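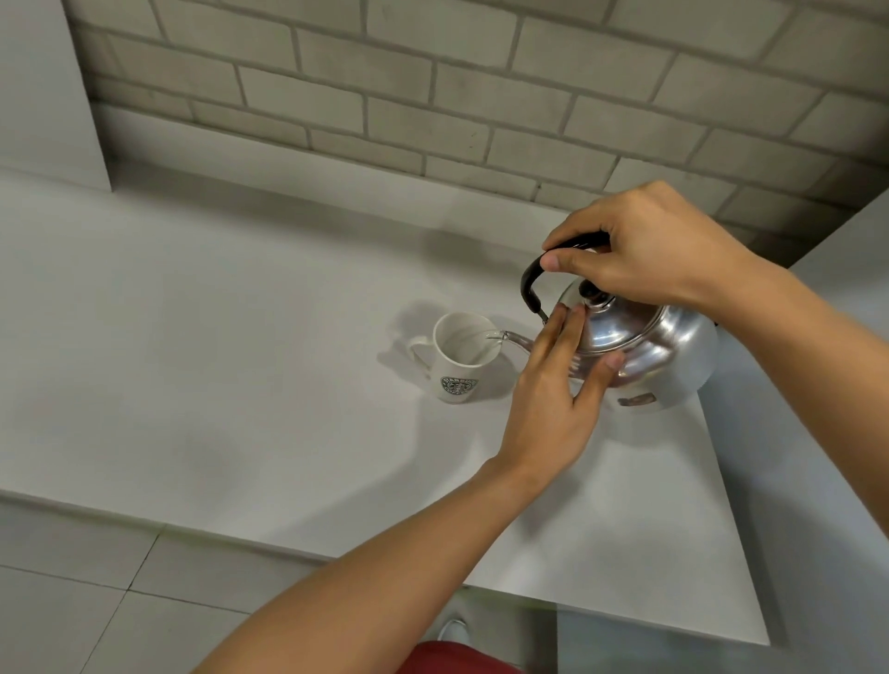 Page last changed: March 2020

Tea point: common questions

These are the questions people ask most about the tea point at Skendon House. It is shared by all the tenants on the second floor. If your question isn't covered, ring Darragh Egan in the building office on extension 2204.

Who can use it?
Anyone who works on the floor, and their visitors. Visitors don't need to sign for anything. Firms on other floors have their own tea points and should use those.

When is it open?
From 8 in the morning until the cleaners lock up in the evening. If you need it later than that, ask the office for the key before you go to your meeting.

Is the tap water all right for tea?
Yes. It comes straight from the mains. The water in this area is hard, so you may see a thin film on black tea. It does no harm.

How much water should I put in the kettle?
Enough for the cups you are making. Don't go above the bottom of the spout on the inside, or it will spit when it boils. For one mug, fill the mug from the tap first and tip that in, with a splash extra.

What is the best way to pour?
Put the mug on the counter and pour into it there. Please don't hold the mug in your other hand. Keep a firm grip on the top handle and tilt slowly, as the spout is narrow and the water comes out in a thin stream. Stop a little short of the rim if you take milk.

Does the lid come off?
Yes, lift it by the black knob. Leave it alone for a few minutes after boiling because the steam comes up all at once. Use a cloth if you need to top up sooner. The lid should be back on before you pour. 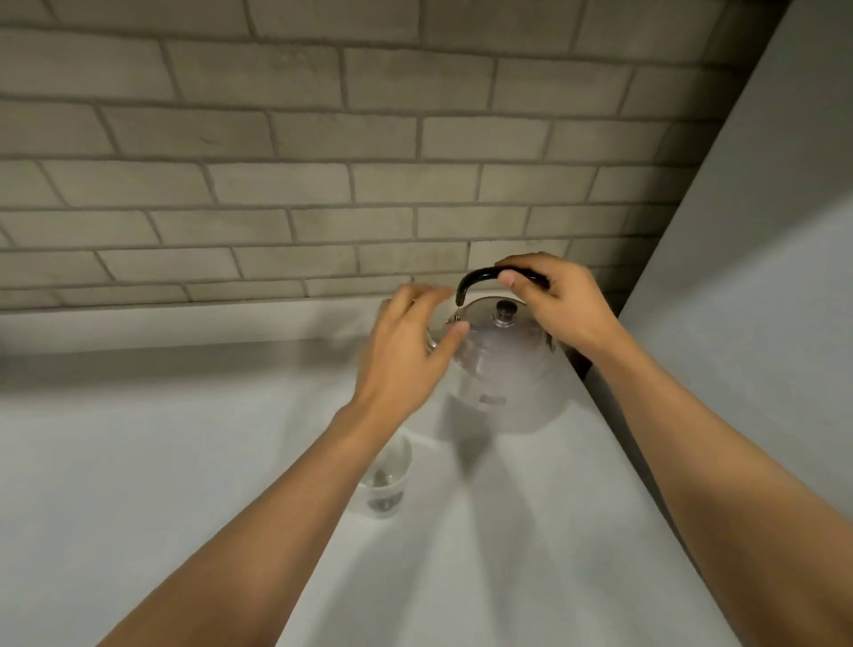
Kettle and cup on the tea point counter.

Can I leave my own mug here?
Yes, in the left-hand cupboard. Put your name on the bottom. Mugs left on the counter overnight are washed and put away with the shared ones, and we can't promise to find them again.

What about spoons and tea bags?
Spoons are in the top drawer. Rinse yours and put it back. Tea bags go in the small bin with the lid and not down the sink, which was blocked for most of a week in December.

How do I clean marks off the counter?
Wipe tea up while it is fresh, as it stains white surfaces. For older marks, use the Anham cream cleaner under the sink on a damp cloth, then wipe again with plain water. Don't use the green scourers. They scratch.

Who descales the kettle?
The cleaners do it every 8 weeks. If you find flakes in your cup before then, tell the office. Please don't put vinegar in it yourself without leaving a note.

Who orders the tea and coffee?
Brendan Ó Néill at Flanagan places one order for the whole floor. Decaffeinated and herbal teas can be added if you ask him before the end of the month. Milk is delivered separately and goes straight in the fridge.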